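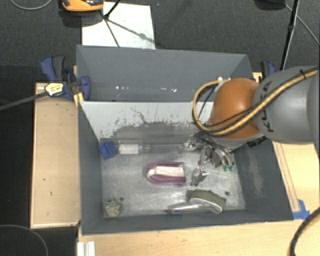
Small odds and ends in an open gray metal bin, with a second bin just behind.

BESARI BRINGS ITS FREE JUNK DRAWER EVENINGS TO DAVCOMBE THIS NOVEMBER

DAVCOMBE – Every home has one. It might be the kitchen drawer that sticks halfway, or the shoebox on top of the fridge, or (as in our founder's case, and she has given us permission to say so) the entire bottom half of a china cabinet. Home organizing company Besari is delighted to invite the people of Davcombe to bring theirs along to a new series of Junk Drawer Evenings, opening this November at the Jokley Rooms.

The idea is a simple and friendly one. Come through the door at 6:30 p.m. with one drawer, box or bag of small things, find a seat, have a cup of tea, and spend two hours going through it in good company. Besari's organizers will be moving between the tables all evening, happy to help with the keys that fit no known lock, the foreign coins, the spare buttons and the batteries you have been meaning to test since last winter.

"People apologize to me when they open a drawer, and I always tell them to please stop!" said Shewit Lemma, founder of Besari. "My mother kept string, and her mother kept string, and I have quite a lot of string myself. We want folks to go home with a drawer that closes and maybe a story or two they had forgotten they were holding on to."

There will be four evenings in the series, each with its own gentle theme: kitchens, desks, sewing baskets, and the garage. Mekdes Endale will lead the sewing evening and is bringing her own button collection for anybody who needs to match one. Natnael Gebremichael, who joined Besari in the spring after many years in hardware retail, will be on hand for the garage evening and says he can put a name to nearly any screw.

Anything you no longer want but somebody else might can be left on the swap table, and you are very welcome to take something from it too. Used batteries and dead light bulbs will be collected at the door.

The evenings are free, and each guest may bring two children along. Seats can be reserved at the front desk of the Jokley Rooms.

About Besari
Besari helps households sort, store and enjoy what they own. The company offers home visits, moving help and group classes.

Press contact: Abrehet Ayele, Besari, Davcombe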